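Where Does Dust Come From?

If you have ever been in a sunny room in the late afternoon, you may have noticed tiny specks floating in the light, going up and down and sideways as if they had nowhere special to be. Those specks are dust. They are in the room all day long, even when you can't see them, and the sunbeam just happens to light them up for you.

Dust seems like a dull thing to read about, I know. Grown-ups mostly talk about it when they want somebody to clean it up. But stay with me, because a pinch of dust is one of the most mixed-up, well-traveled things in your whole house!

What is dust made of?

Dust is a name for lots of different things that have one thing in common: they are all very, very small. In a pinch of dust from your bedroom there might be threads from your socks, bits of soil that came in on somebody's shoes, crumbs, hair, fur (if you have a cat or a dog), pollen from flowers, and tiny flakes of skin.

Yes, skin! Your skin is always growing new layers underneath, and the old, dry bits on the top fall away. It doesn't hurt and you don't feel it happening. Everybody does it, all day and all night, and some of those flakes end up on the shelf next to your books.

Some dust comes from much farther away. Strong winds can pick up dust from a desert and carry it right across an ocean. Salt from sea spray can float inland. Smoke from fires and ash from volcanoes can drift for days. There is even a little dust that falls to Earth from space, although you would have a hard time finding it on your windowsill.

Why does it float?

Drop a marble and it goes straight down. Drop a feather and it takes its time. Dust is pulled down too, just like the marble, but each speck is so small and light that the air slows it down a great deal, and any little puff can push it back up again. You make puffs like that when you walk past, shut a door, or flop down on the couch. Warm air rising from a heater does it too.

When the room is quiet, the specks slowly sink and settle. The bigger ones come down first, and the smallest can stay up for hours and hours.

Why does it stick to screens?

You may have seen that some things in the house get dusty faster than others, and dark, shiny ones like a TV or a computer monitor seem to be the worst. Part of this is simply that pale dust shows up well on black. A white shelf may have just as much on it and look perfectly clean.

The other part is static electricity. It is the same thing that makes a balloon stick to the wall after you rub it on your sweater. Some smooth surfaces can pick up a small electric charge, and that charge pulls on light things nearby, such as dust. A soft, dry, fluffy cloth is good at picking the specks up again, as they get caught in among all the little fibers. Always ask a grown-up before you wipe a screen, and never spray water on one.
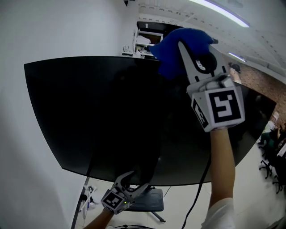 Try it: make a dust catcher

You will need a piece of dark cardstock, some clear tape, and a magnifying glass if you have one.

First, cut a square hole in the middle of the card, a bit narrower than your tape. Lay a strip of tape across the hole so that the sticky side shows through. Now put the card somewhere out of the way with the sticky side facing up, and write the name of the room on it. You can make another for the kitchen and another for the hallway, or anywhere else you are curious about.

Leave your catchers alone for 6 days. This is the hard part, and I have been known to peek.

When the time is up, hold each one to the light and look at it through the magnifying glass. Can you find a thread? What color is it, and do you own any clothes that color? Which room caught the most? If you like doing this, try it again in April, when many trees are letting go of their pollen, and see whether your catchers look any different.

Is dust good for anything?

It is! Clouds need it. Water in the air gathers around tiny specks of dust, salt or smoke to make the droplets in a cloud, and when enough droplets join together, they fall as rain. Desert dust also carries minerals that help plants grow in places a long way from any desert.

So the next time you are handed a cloth and asked to do the shelves, take a good look at what you wipe up before you shake it outside.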